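브릴몬트 책방 소식: 독학용 컴퓨터 책, 이번 달에는 이 책을 골랐습니다

지난 소식지에서 표 계산 책을 소개해 드린 뒤로 답장을 참 많이 받았습니다. 하나하나 답을 드리지 못해 늘 마음에 걸리는데, 그래도 다 읽고 있다는 말씀은 꼭 드리고 싶어요. 그중에서 제일 자주 나온 질문이 "사진 정리하는 법을 처음부터 차근차근 알려 주는 책은 없나요?"였습니다. 휴대전화에 사진은 몇 년 치가 쌓였는데 손을 못 대겠다는 분도 계셨고, 손주 사진과 영수증 사진이 뒤섞여 있다는 분도 계셨어요. 저도 남 말 할 처지가 못 됩니다.

그래서 이번에는 수메야 베예네 선생님이 쓴 《버클리로 시작하는 사진 보정과 정리》를 골랐습니다. 버클리는 사진 보정과 보관을 한자리에서 할 수 있는 프로그램인데, 메뉴가 많아서 처음 켜면 좀 막막하지요. 이 책은 그 막막한 첫 화면에서 꽤 오래 머물러 줍니다. 가져오기 창 하나를 설명하는 데 한 장을 통째로 쓰거든요. 성격 급한 분은 답답하실 수도 있지만, 저는 이 부분이 제일 고마웠습니다. 예전에 다른 책으로 배우다가 원본을 엉뚱한 폴더에 넣고 한나절을 찾아 헤맨 적이 있어서요(결국 휴지통 옆 폴더에 얌전히 들어 있더군요).
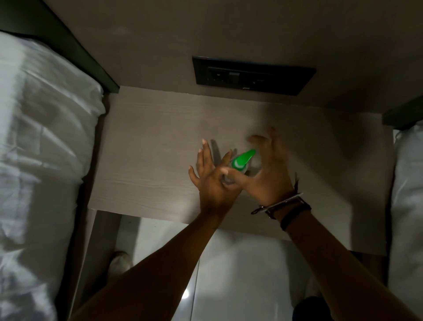

침대 사이 협탁 위, 연두빛 뚜껑이 달린 작은 분무 용기와 두 손.

책은 551쪽이라 두께가 제법 됩니다. 처음 받아 들면 이걸 언제 다 보나 싶으실 텐데, 앞의 182쪽까지만 따라 해도 가져오기, 별점 매기기, 기울기 바로잡기, 밝기 조절까지는 혼자 하실 수 있어요. 나머지는 필요할 때 찾아보는 식으로 쓰셔도 괜찮습니다. 뒤쪽에 있는 찾아보기가 아주 꼼꼼해서, 저는 요즘 거의 사전처럼 펼쳐 봅니다. 연습용 사진도 200장이 딸려 오니 아끼는 가족 사진을 망칠까 걱정하지 않고 마음껏 만져 보세요!

설명하는 말투도 편안합니다. 어려운 용어가 나오면 바로 옆 여백에 풀이가 붙어 있고, 각 장 끝에는 짧은 복습 과제가 있습니다. 특히 5장의 그림자 살리기 과제는 꼭 해 보시길 권해요. 실내에서 찍은 사진은 한쪽은 환하고 한쪽은 어둡게 나오는 일이 많은데, 어두운 쪽만 살짝 끌어올리는 방법을 슬라이더 하나씩 움직여 가며 보여 줍니다. 저는 이 장을 두 번 했고, 두 번째에야 감이 왔습니다.

아쉬운 점도 적어 둘게요. 인쇄 장은 분량이 너무 짧습니다. 종이 종류나 색 설정을 알고 싶어서 사시는 분이라면 조금 서운하실 거예요. 그쪽은 지나시 네구시에 선생님의 《헨드우드 인쇄 입문》이 훨씬 자세하니, 두 권을 나란히 놓고 보시면 좋겠습니다. 그리고 동영상 강의는 책과 화면 구성이 조금 다른 부분이 있습니다. 책은 버클리 2판을 기준으로 하고 강의는 그 전 판으로 찍어서, 내보내기 단추 자리가 서로 다릅니다. 출판사인 게브레차디크에 물어보니 바뀐 화면을 정리한 안내 파일을 자료실에 올려 두었다고 합니다. 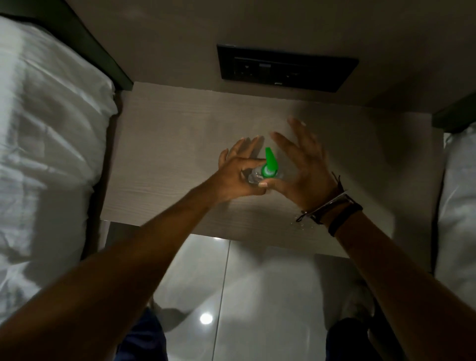
연두색 뚜껑의 투명한 작은 병을 두 손으로 잡은 모습.

책방에서는 이번 달 말까지 이 책을 사시는 분께 단축키 카드를 함께 넣어 드립니다. 모니터 아래에 세워 둘 수 있는 크기이고, 글씨를 큼직하게 찍었어요. 소식지 독자분은 주문하실 때 메모란에 "소식지"라고만 적어 주시면 됩니다. 이미 책을 가지고 계신 분도 카드만 따로 받으실 수 있으니 편하게 답장 주세요.

함께 읽기 모임도 다시 엽니다. 저녁 7시에 온라인으로 모여서 한 번에 한 장씩 같이 따라 하는 자리이고, 첫 모임은 1장과 2장을 묶어서 합니다. 미리 프로그램만 설치해 두시고, 설치하다가 막히시면 어느 화면에서 멈췄는지 적어서 보내 주세요. 제가 아는 데까지는 답을 드리고, 모르는 건 모임에서 같이 찾아보겠습니다.

다음 소식지에서는 글꼴 책 두 권을 비교해 볼 생각입니다. 아직 한 권은 절반밖에 못 읽었으니 조금만 기다려 주세요.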